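**Notes on Household Textiles | Frøydis Rustad**

2020-08-31

This site is maintained as a record of my reading and observation on domestic textiles, with particular attention to bedding in everyday use. The previous entry, posted in May, concerned the storage of winter blankets. The present entry addresses the printed quilt and the position it holds in a small household.

It is customary in the literature to treat the quilt as an object of the night. In many homes this is only partly correct. Where a bed shares its room with kitchen appliances or other furniture, the quilt serves as the largest clear surface available, and it is used accordingly. Coats are laid on it. Shopping is set down on it and sorted later. My colleague Aslak Lundgren has suggested the term "day cover" for a quilt in this role, and I have adopted it in my own notes.

Large floral prints are well suited to such use. A rose of generous scale on a cream ground remains legible when half of it is hidden under clothing, and a thin grid behind the flowers helps the eye to find the straight line when the bed is made. Small prints tend to look busy under the same conditions. Bianka Major disagrees with me on this point and prefers a plain cover - her reasons will be given in a later entry.

Pillows present a separate question. I recommend that no more than three be kept out during the day, and that they need not match. A frilled edge in a strong color, red for example, may be placed beside a plain white pillow without difficulty. The ruffle should be shaken out by hand after washing and should not be ironed flat.

Readers have asked how often a day cover ought to be laundered. In my own household the interval is two weeks, and five in the colder months. Outdoor jackets should be hung up before the bed is turned down.

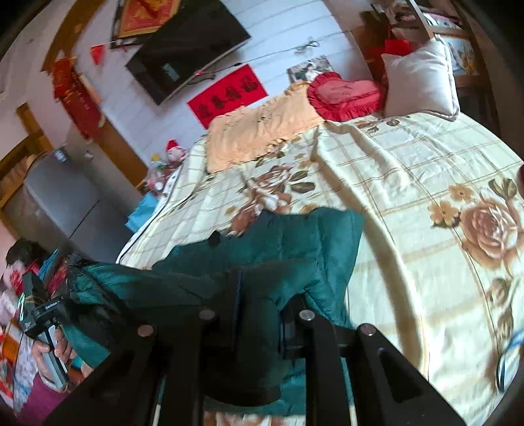
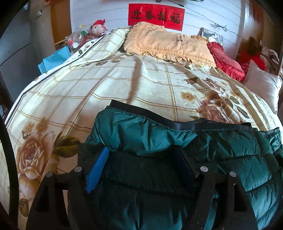 *Floral quilt in daytime use, with pillows at the head of the bed.*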